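Gripper keeps dropping chopsticks, school robotics club task
Asked by Keisha Calloway, November

Our club is doing the sort-the-sticks task for the Grunosari challenge. Pick one stick out of a cup, stand it up, let go, next one. Works okay on pencils, on chopsticks it twists them sideways about half the time. Pads are the blue rubber ones. Motor is set to 399 in Fliko, tried 226 and it just slid off.

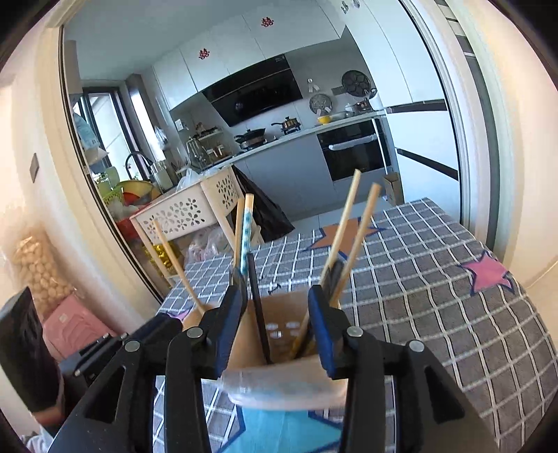
Kids are 13 and 14 so nothing that needs a metal lathe please. Do we need new pads or is it the code?

2 answers

Witold Nowakowski
Not the code. Skinny round things roll between flat pads, ours did the same. Cut a shallow V groove down one pad, leave the other alone. Craft knife and a bit of patience. And drop the motor to 145 once the groove's in, you wont need all that squeeze.

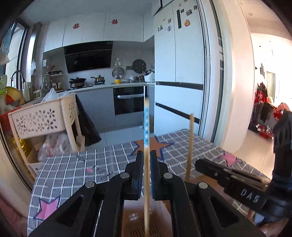

Also practise the approach. Most of our twists came from coming in on an angle, so get the kids to line up square before closing. Patterned sticks help here, if you've got one like the blue with the white snowflakey bits you can see it start to spin against the fingers. Plain wood you can't tell till its too late. Took us 7 sessions to get consistant.

Gilmar Marinho
what he said. or just wrap a rubber band on it, worked for our team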